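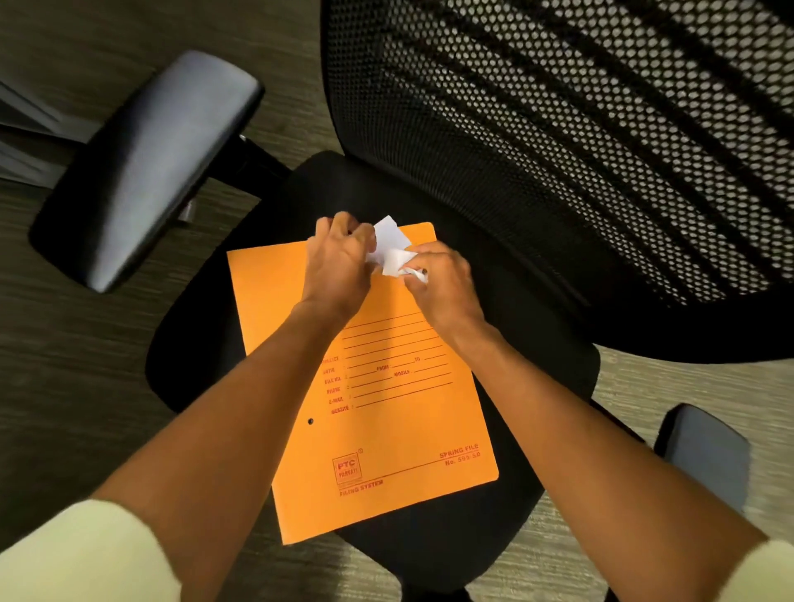
In the small town of Vedine, the potters have a saying: the blue comes last. Kerstin Isaksson heard it on her first morning at the Bastos workshop, and she needed two winters to understand it.

The plates of Vedine are known for a deep blue rim with a thin line of white below it. The white line is bare tin glaze, left between two bands of cobalt. To paint it, the potter turns the wheel with the left hand and holds the brush very still with the right. If the hand shakes, the line breaks, and the plate is sold in the yard at a low price.

Isaksson is now preparing a show of 89 of these plates for the museum in Custitz. The oldest are almost 300 years old. She borrowed many of them from families in the valley, who still use them on Sunday.

"In some houses I had to wait until lunch was finished," she says.

The glaze chemist Chang-ho Jeon studied small chips from the workshop's old waste pit. He found that the early blue contains more iron than the later one, and this gives it a gray, soft tone. Many visitors prefer it. The potters themselves do not. For them it was a dirty blue, and they were glad when better cobalt arrived.

The show opens in December. One room is kept for the broken lines.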